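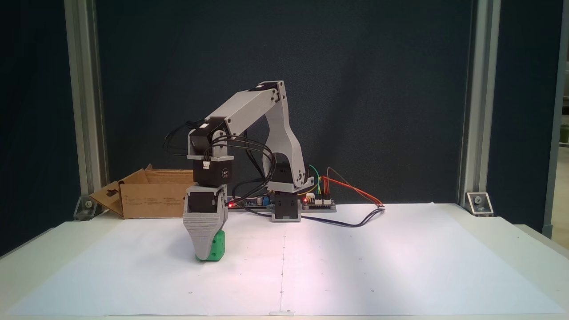 Munar follower arm with a green block in the jaw, paper work surface.

Munar Teaching Arm Kit
Sold by Batitz – 845, power supply included

Munar is a printed desktop arm for people who would sooner show a robot what to do than write it a letter about it. You move the small leader arm by hand, the follower copies you, and the Gilonico software records joint positions until you press stop. Do the task well and you have a demonstration. Do it badly and you have a very faithful recording of that, too.

What's in the box
Leader arm with handle and trigger
Follower arm with servo gripper, assembled
2 control boards
2 USB cables
Printed spare jaw

Setup
Run the calibration routine before your first recording, and again whenever you take a servo off. Lawal Olatunji wrote the guide and has kept it to one page, which we admire. Leave slack in the wrist cables. The arm will find out if you didn't.

Good first tasks are picking up a small block and dropping it in a box. Folding laundry is a bad first task. People order the kit for laundry anyway.

Options
Bucur foot pedal, for starting and stopping a take with both hands busy
Second leader arm, for those with two follower arms and some patience

Orders placed in March ship in almost 2 weeks. Questions about spare parts go to Encarnación Cifuentes at the Batitz parts desk. Printed parts are gray. We do get asked.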